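Ticket 359
Site: Lavcombe office, second floor
Category: Furniture / surface damage
Opened: 2023-09-06
Status: Closed, monitor

Reported problem
Brownish marks on the top of the light-colored table, near the center. Wiping with a damp paper towel did not remove them. Requester asks whether the top can be cleaned or needs to be replaced.

Entry 1
Checked the asset list. The table is a Bilanholm, pale top, rounded corners. The list does not say whether the surface is laminate or real wood, so no solvent or abrasive is to be used until we know. Asked the site for the purchase record.

Entry 2
Site visit. Three faint marks, streaky, running more or less with the grain. The middle one is longer than the top one, and the lowest is the faintest. The top one has a tiny dark speck at its left end. Could not feel an edge on any of them with a fingernail. 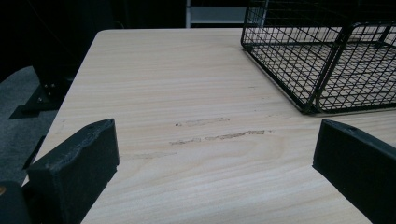

Tried a drop of dish soap in warm water on a soft cloth, wiped along the grain, then dried it. The two upper marks got lighter. The lowest did not change that I could tell. Left it there for the day.

Entry 3
Purchase record came back from Setiawan. It gives the price (900 for the set) and the delivery address but nothing on the finish. Sent them a question about it and put a note on the ticket to wait.

Entry 4
Setiawan replied. The top is sealed, and they say a melamine sponge is fine if used damp with light pressure. Tested first on the underside lip. No dulling.

Went over all three marks for 40 seconds each. Upper and middle marks gone. Speck came off with them. Lowest mark still shows at a low angle but not when standing over the table.

Cause
Not confirmed. The wire mesh basket kept on this table was a suspect. Wiped the bottom rods with a white cloth and it came away clean, no rust or loose coating. Put four felt pads under it anyway, from the Kimimetti pack in the supply closet. Lift the basket to move it, please do not slide it.

Cost
Sponges and pads, 84 cents charged to the site. No replacement top ordered.

Follow-up
If the lowest mark gets darker or new ones show up, reopen this ticket and leave the spot alone until someone has looked at it.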